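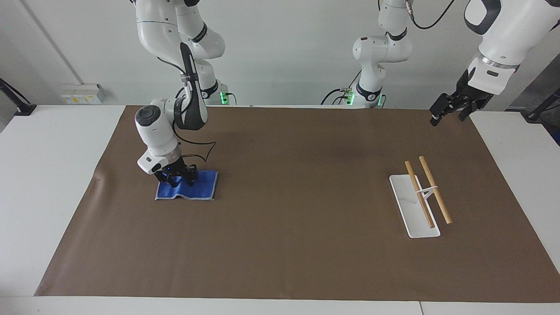

Flat folding is the practice of doubling a piece of cloth over on itself, on a level surface, until it forms a compact shape that can be stacked or stored. It is the usual method for towels, napkins, dishcloths, pillowcases and other household pieces, and it is also used for many garments. Other ways of storing cloth include rolling, hanging and the upright fold used in shallow drawers.

Surface

Flat folding is done on a table, a counter, a bed or the top of a dryer. A firm surface gives sharper creases than a bed. Many people lay down a mat or a folded sheet first, which keeps light cloth from sliding and protects it from rough spots on the tabletop. The surface should be larger than the cloth when it is fully open, although long pieces such as tablecloths are often folded once in the air and finished on the table.

Method

The cloth is spread out and smoothed from the center toward the corners. The first fold brings one edge to the opposite edge, with the corners matched before the crease is pressed. The second fold is made across the first, giving four layers, and is enough for a napkin or a small dishcloth. Larger pieces are folded again in halves or in thirds. Each crease is pressed by hand, and the finished piece is turned so that the folded edge faces the front of the shelf.

Folding in thirds hides the side edges and is common for bath towels. A towel 28 inches wide makes a stack a little over 9 inches across when folded this way, narrow enough for most linen closets.

Hems

A hem is thicker than the cloth next to it, and hems that lie directly on top of one another make one side of a stack higher than the other. Folders working with heavy cloth sometimes leave a small gap between the top hem and the one under it. A hem in a contrasting color makes uneven edges easier to see, and is used in some households and laundries to mark pieces by size or by room.

Common faults

A crumpled front edge usually means that the lower layers shifted during the last fold. It can be corrected by holding the middle of the cloth down and drawing the edge outward. Twisted corners come from seams that have shrunk unevenly, and these pieces seldom fold square.

In laundries

Commercial laundries fold to a fixed size so that stacks can be tied and counted. At the Wostell laundry in Bralwood, napkins were bundled in stacks of 10. Aarti Khurana's handbook for the laundry's folding room recorded 2,298 napkins folded by hand in one March, and advised that no stack be tied until its edges had been checked from two sides.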